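About Zirnitz

Zirnitz writes and maintains working procedures for teams that record manual handling tasks for robot training. We also audit recordings against those procedures and train the people who make them. We do not build robots and we do not sell hardware. The company was set up by Mahsa Kermani after several years in test engineering, and now has 8 permanent staff across two sites, Ditley and Grurkis.

What we do

Most of our work concerns hand-held grippers. An operator carries out a household or light industrial task with a gripper in each hand, and the motion is later used to train an arm to do the same. The quality of the result depends heavily on how the session was run, and until recently each team ran it in its own way. Our procedures set out how a session is prepared, carried out, logged and closed.

The current set is the Zirnitz Session Code, second edition, issued in February. It contains 114 numbered clauses. Clauses marked 'shall' are audited; clauses marked 'should' are reported but do not affect the outcome.

How a session is run

Marker cubes are fixed to the side of each gripper and checked before the first take. A cube with a scratched, lifted or dirty face is replaced. It is not cleaned and put back into use on the same day. The operator stands square to the table, keeps both cubes clear of the sleeves, and closes the jaws on the object in a single movement where the task allows.

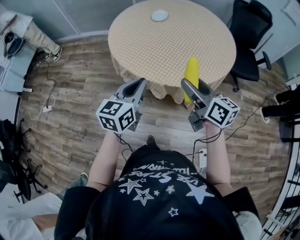
Floor and cable rules

Section 5 of the Code deals with the working area. Gripper cables shall have enough slack for a full reach across the table. Adapters and spare leads should be kept outside the operator's standing area - this is the clause on which we receive most queries, and a guidance note is available on request. Wheeled chairs are moved back before a take. Observers may remain in the room but shall not cross between the operator and the table.

Table coverings are permitted. They shall be recorded in the session log by colour and pattern, and shall not be changed part way through a batch.

Audits

An audit covers around 40 takes, drawn at random from a batch chosen by us. Each take is checked by 2 reviewers working separately. Where they disagree, the take goes to Mahsa Kermani, whose decision is entered with reasons. Clients receive the full clause record as well as the summary.

We do not audit batches recorded by teams we have trained within the same contract. Such work is passed to Oyewole, who apply the same Code under their own name.

Revisions

Comments on the Code are accepted at any time and should quote the clause number. Corrections to wording are made as they arise. Changes to an audited clause are held for the next edition.

Page last reviewed 2023-07-09.

Related pages
Session Code, second edition: contents list
Guidance note: cables and adapters
Marker cube inspection sheet
Operator training at Ditley
Audit terms and fees
Contact the Grurkis office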